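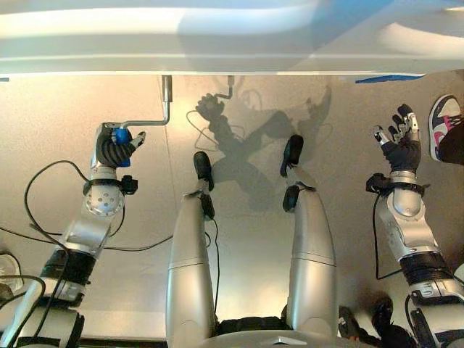

The Wendari is a hand-cranked sausage stuffer for home cooks and small kitchens, and it's the piece of kit I get asked about more than anything else we stock. It stands upright, it clamps to the edge of a counter, and it pushes ground meat down a tube into a casing at exactly the speed you choose. I love it! I've made bratwurst on it, breakfast links, hot Italian, a green chorizo that took me four tries to get right, and one batch of apple and sage that I still think about. The feel of the handle matters more than anything on a machine like this, and my favorite kind is a plain cylinder, like the blue one on the silver crank in the photo, with enough length for the fingers and thumb to close right over it. The Wendari has the same basic shape of grip, turned in beech, and it spins freely on its pin so your palm doesn't rub.

Price: $175
Maker: Wendari
Sold by: Flultach Kitchen Supply
Type: vertical, hand-cranked, two-speed
Capacity: 10 lb
Cylinder: stainless steel, lifts out
Tubes: breakfast link, bratwurst, Italian
Base: steel, with two clamps
Handle: beech, removable

Why a stuffer and not the grinder attachment?

Plenty of people start with the stuffing tube that came in the box with their grinder (I did too) and it does work, up to a point. The trouble is the screw inside. It keeps churning the meat on its way through, the fat warms up and smears, and you end up with a sausage that's crumbly and a bit dry no matter how good your recipe was. A stuffer has a flat piston that pushes straight down. The meat goes in cold and comes out cold, with all those nice distinct bits of fat still where you put them. The first time I cut into a bratwurst made this way I called my sister to tell her.

It's also so much quieter. You can have the radio on and talk to whoever is holding the casing.

Two speeds

There are two places to fit the crank. The slow one is for stuffing and it gives you very fine control – a quarter turn moves the piston only a hair, and you can stop dead when a casing looks too full. The fast one is for winding the piston back up when the cylinder is empty. Don't stuff on the fast gear. It's tempting near the end of a batch, and you'll split a casing and be sorry.

The gears are steel. Earlier Wendari machines had nylon ones, and if you own one of those the steel set fits it. Drop us a line and we'll sort you out.

Loading it

Tip the cylinder back toward you on its hinge pins, lift it away from the base, and fill it by the handful. Press each handful down with your knuckles as you go. Air pockets are the enemy here, and it's far easier to squeeze them out now than to chase them along a filled casing with a pin. The piston has a small valve that lets trapped air out on the way down, and you'll hear it hiss a little for the first few turns. If meat starts coming up through the valve, stop and back off half a turn.

Wet the tube before you slide the casing on. Leave a few inches hanging, crank until you just see meat at the end of the tube, then tie your knot.

A first batch

If you've never made sausage, start smaller than the cylinder allows. I tell everyone to do a test batch with 500 g of pork shoulder, fatty end, and nothing fancy in it: salt, black pepper, a little garlic, a splash of very cold water. Mix it until it's sticky enough to hang from your palm. Fry a little patty and taste it before anything goes near a casing. A batch that small will leave some meat behind in the elbow at the bottom, so push it out with the end of a wooden spoon and have it on toast with an egg.

Once you've got the hang of it, fill the thing up. A full cylinder of bratwurst is a fantastic afternoon with a friend, and there'll be plenty for both freezers.

Which tube for what

The narrow tube is for sheep casings and breakfast links. It's the hardest one to crank, so keep your mix a bit looser. The middle tube is for hog casings, and it's the one that lives on my machine from November until spring. The wide tube takes the larger hog casings for Italian sausage, and it's the most forgiving of the lot if your hands are cold and clumsy. Tubes from the Barer range will fit the Wendari collar too, including their very skinny snack stick tube, which we sell separately. Nishad tubes won't. The flange is too thick and the ring nut can't grip its thread.

Cleaning

The cylinder, tubes, ring nut and piston seal all come off and can be washed in the sink with hot soapy water. The cylinder and tubes can go in the dishwasher. Please keep the gear box and the beech handle out of it. Dry everything properly, rub a little food-safe mineral oil on the gear rod, and take the silicone seal off the piston before you put it all away so it doesn't take a set. A long bottle brush is the best thing for the tubes.

What our customers make on it

Tiago Morais runs a tiny lunch counter and uses his for linguiça. He wrote to us last winter: "I cut the meat by hand, big pieces, and I was sure it would jam. It didn't. My arm gets a workout but the links look like my aunt's."

Cormac Foley makes white pudding and a very good leek sausage at home, and he asked us to pass on a tip for soft mixes: chill the empty cylinder in the freezer while you're soaking the casings. I've done it every time since he told me.

In the box

Stuffer and base, cylinder, piston with seal fitted, three tubes, ring nut, crank handle, two counter clamps, one spare seal, and a folded sheet of recipes. The bratwurst recipe on the sheet is good. The chorizo wants double the vinegar.

Casings aren't included. We keep salted hog and sheep casings in the fridge at the shop and can add them to your order.

Spares

Piston seals, ring nuts, valves, clamps and handles are all in stock. If your crank feels stiff, try oiling the seal before ordering anything – a dry seal is the cause nearly every time.

Does it fit my counter?

The clamps need a bit of overhang to bite on. If your counter has a thick front lip, bolt the base to a heavy chopping board and clamp the board down at the corners instead. The bolt holes are already drilled in the base.

Page updated 25 Jan 2021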